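Speaker notes: What we learned from moving the hotel linen service to reusable bags

Slide 1. Introduce yourself, give the name of the property (Gavska, by the lake) and say how big it is. 176 rooms, one laundry in the basement. Ask who in the room still uses plastic liners. Wait for hands.
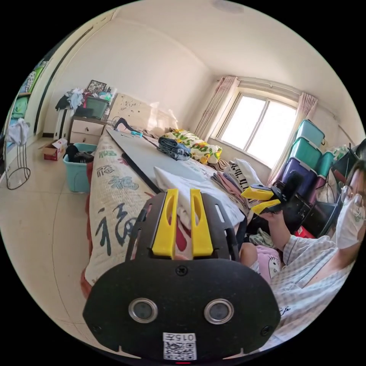
Housekeeping and Linen Services, Hondano Hotels

Slide 2. Where we started. Every floor had a cart, and every cart had plastic liners for the dirty linen. We bought them by the case and never looked at the count. When we did look, it was 2,683 liners in one month, and that was April, our slow season. Put the number up and leave it there for a moment.

Slide 3. What we tried first. We asked the floor teams to fill each liner all the way before tying it. That saved a little money and caused a lot of sore backs. Full bags of wet towels are heavy. We stopped after 3 weeks. Say this plainly, people will want to know if it was tried. 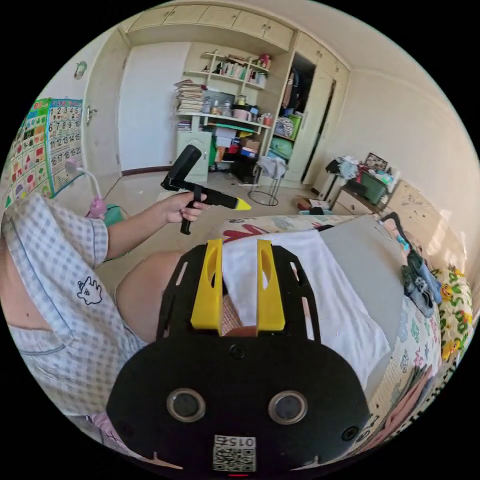
Slide 4. The bags. We ordered cloth bags from Temance in two sizes. The large ones were a mistake for the same reason as the full liners. The small ones hold the linen from one room and can go down the chute without getting stuck. They get washed with the load they came down with, so nobody has to sort them out first.

If asked about price: they cost more up front, and I can share the invoice with anyone who emails me. Don't get into it on stage.

Slide 5. Drawstrings. Spend some time here. The first cords were too long and wrapped around the drum. We cut them down and knotted the ends, then had the next order made with short cords. Also color - we use white for bed linen and blue for towels. Kitchen cloths never go in either one.
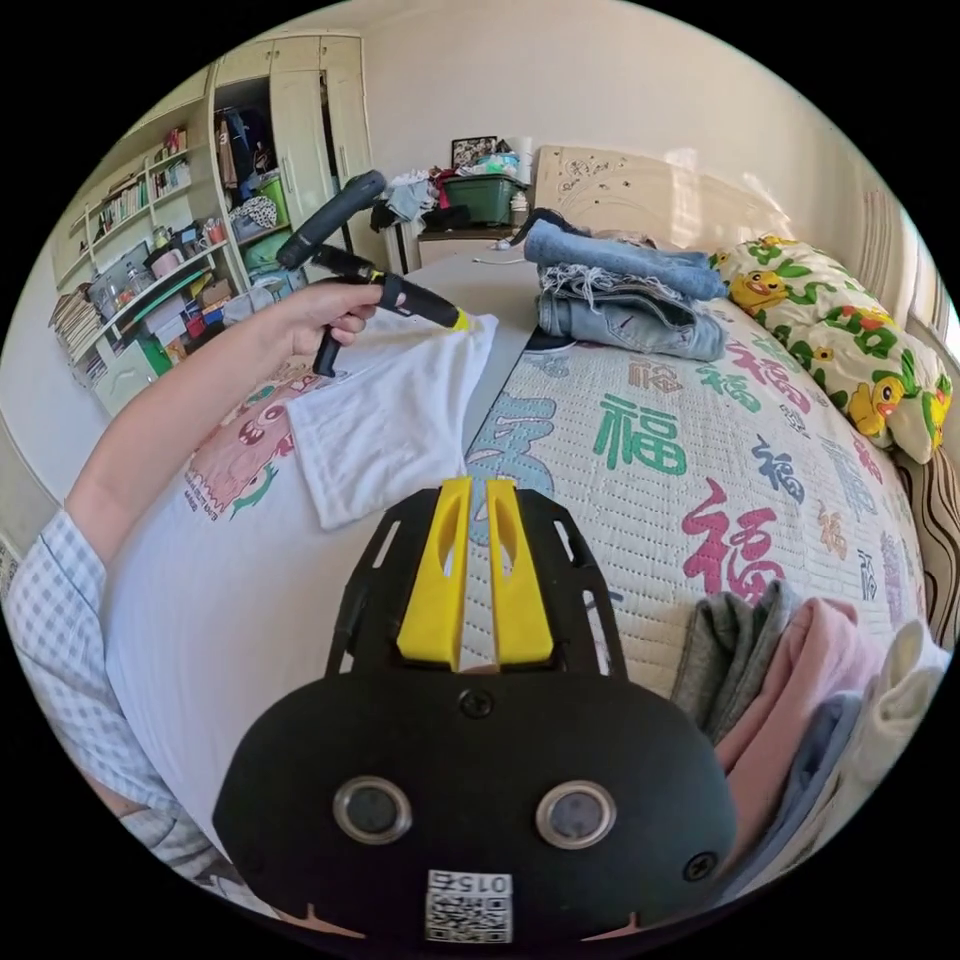

Slide 6. Training. We did it at 7 in the morning, before the floors opened, with a real cart. Printed sheets did not work. Having people load a cart and send a bag down did. New staff now get this on their first shift.

Slide 7. The Kakakhel building. It has no chute, so bags go down in the service elevator and wait on the landing. At checkout time they pile up. We added a second pickup at noon and it is better, but it's still the weak spot. Ask if anyone has an older building with the same problem. 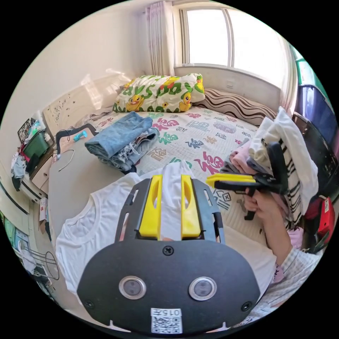

Slide 8. Wear. Seams go before the fabric does. We pull a bag when the bottom seam opens and send it for mending once. After the second time it gets cut up for rags. More than 6 in ten from the first order are still in use.

Questions. Likely ones are smell, bedbugs and lost bags. For bedbugs, we still use sealed plastic, and that will not change. Leave the contact slide up.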